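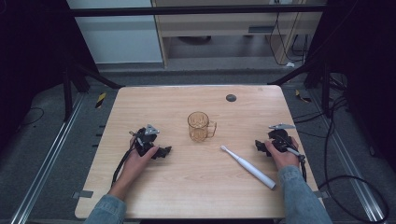 Mug and toothbrush on the table

Ticket 1746: backup login not tried when the RADIUS server is slow
Opened by: Ladan Golestani
Product: Nikov edge router, Grestar software
Status: Open, workaround in place

Hello all, and sorry in advance for the length of this one, but I'd sooner put everything in now than send it in dribs and drabs!

We have two RADIUS servers at the Leitão site, with local accounts as the fallback. If I unplug the first server completely, the router moves on to the second and everybody gets in, lovely. If the first server is up but very slow (ours was busy with a backup, poor thing), the router waits 20 seconds, asks the same server again, and then drops the SSH session without ever trying the second one or the local accounts. I first saw it in February and put it down to my own typing.

What I have tried so far:

1. Took the server group out and put it back in the other order. Same result, only now it gets stuck on the other server.

2. Lowered the timeout from 20 to 18, thinking the SSH login timer might be running out first. No change at all, and I did commit it, I checked twice.

3. Set the dead time to 300. It does help a little, in that once a server has been marked dead the next login goes straight through, but a slow server hardly ever gets marked dead.

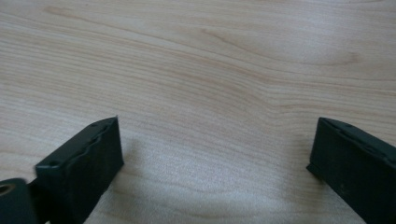
4. Logged in on the console instead of SSH. The console does fall back to the local account after a long wait, so I suspect the fault is somewhere in the vty lines.

Reply from Wenceslao Camacho, 2025-03-30

Thank you Ladan, this is wonderfully thorough and saved me a good deal of asking. I've got the same thing happening on our bench router. The vty template keeps its own login timer, and it isn't changed by the one you set under SSH. Could you please set the RADIUS timeout to 3 with a single retry, leave the dead time as it is, and send me the debug output from one failed login? I've passed the rest to the Skarnoneo team, who look after that bit of the code.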